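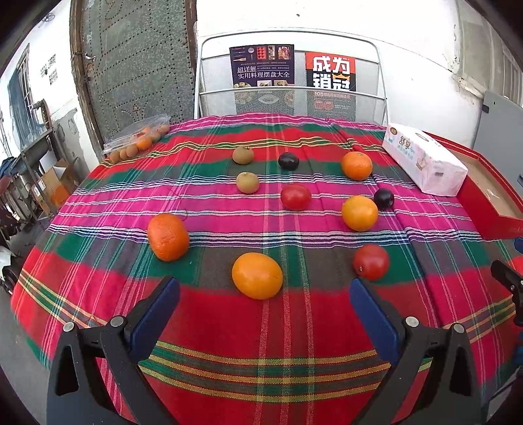 Fruit table, gripper at the near edge, plaid cloth.

Ticket: Gripper stops closing partway during visitor demo
Product: Zutar two-finger hand-held gripper
Opened by: Rokeya Majumder
Assigned to: Vinzenz Ammann
Opened: 13 February 2023
Status: Closed

Problem
We are getting ready for the Fleltura open day. Visitors will pick up a piece of fruit with the gripper and put it down somewhere else on the table. On the oranges the fingers close fine. On the plums and kiwifruit they stop short and the status light goes amber. Power cycling clears it for a few picks, then it comes back.

Rokeya Majumder
Log attached. Firmware is the one it shipped with. Blue pads, all four screws on the arms checked with the driver. Same fault on both batteries.

Vinzenz Ammann
Log shows error 2, travel limit. The unit thinks it is fully closed when it isn't. Did anyone change the pads?

Rokeya Majumder
Yes, Arnulfo put new ones on last week. He did not run calibration after.

Vinzenz Ammann
That would do it. Please take everything out of the jaws, hold the side button until the light blinks, and let it open and close by itself. Don't touch the pads while it moves. Then send me the closed position reading.

Rokeya Majumder
Done. Closed position was 200 before, now reads 0. Plums and kiwis pick up. The tomatoes get squeezed harder than I like.

Vinzenz Ammann
Force limit is probably still at the factory value of 1,000. For soft fruit try half that and go up in small steps if things slip.

Rokeya Majumder
Half was too weak for the big orange. Settled a bit above. Kheri Mwakalinga did a full practice run with it and had no amber light.

Vinzenz Ammann
Good. I'll add a line about calibration to the pad change sheet. Closing.

Rokeya Majumder
Please also send a spare set of pads before the open day, to Kheri at the front desk.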